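The gift pen deserves better ink

Every August my company orders the pens for our customers, and every August I am the one who has to choose them. I work in the office of a small firm in Lultcombe and we buy from two suppliers, Ferarton and Ibarra. Last year the order was 1,507 pens, because Ferarton delivered seven more than we asked for. I have now some opinions on this subject, and I want to write them down before the next catalog arrives.

My first opinion is that we choose pens with our eyes and our customers use them with their hands. In the catalog you see the color of the barrel, the clip, the place for the logo, the box with the little ribbon. About the refill there is usually one line, and sometimes this line says only "blue ink." But the refill is the pen. The rest is a handle.

I learned this from Hywel Foulkes, who was buying for our firm before me. He kept in his drawer a pen from each order, and when I started he gave me all of them and a sheet of paper and told me to write my address with each one. Some of them looked very expensive. Two of those did not write on the first line at all, and one left a drop at the end of each word.
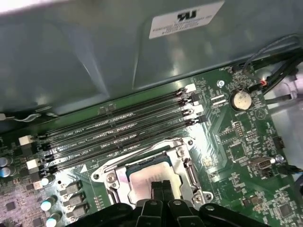

The sellers will tell you that a metal pen is a serious gift and a plastic pen is a cheap gift. I don't agree with this. A metal barrel with a lacquer finish is heavy, and if the weight sits too high the hand gets tired after half a page. The plastic Erkard pen that we gave two years ago cost 90 cents and I still see it on the desks of people we visit. The metal one from the year after, I have never seen again. I suppose it is in its box.

Ffion Griffiths from our sales team thinks I am wrong, and I should give her arguments fairly. She says that a customer does not write half a page anymore. He signs his name, he puts the pen back in the pocket, and what he remembers is the weight and the click. She also says that the box matters, as the customer opens it in front of our salesperson and this is the moment we pay for. I accept the part about the moment. But it is one moment, and a pen that writes well can stay on a desk for 5 years.

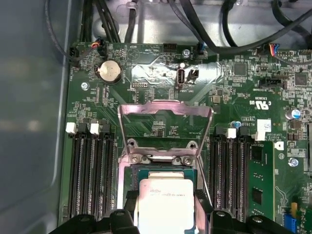

Then there is the question of the logo. Most firms ask for it as large as the barrel allows, with the telephone number and the web address, and on some pens even a slogan. On a round surface of this size you can read one half at a time, and after some months of use the print goes away in pieces. I prefer a small name near the clip, engraved if the budget permits. Think of a computer processor, with "intel" and a line for the model in faint letters on the silver metal. It is only a name and a model, and I would be glad to have a pen marked so quietly. Our own marketing people find this idea sad, I must say.

What I would ask from the suppliers is simple. Write in the catalog which refill is inside, who makes it, and if it can be replaced with a common one from the shop. Send the sample with the same refill that comes in the big order - with Ibarra I had once a beautiful sample and then a delivery that wrote gray. And tell us the weight of the pen in grams, next to the price.

For this year I have asked both firms for samples without any box. Ffion has asked them for the box.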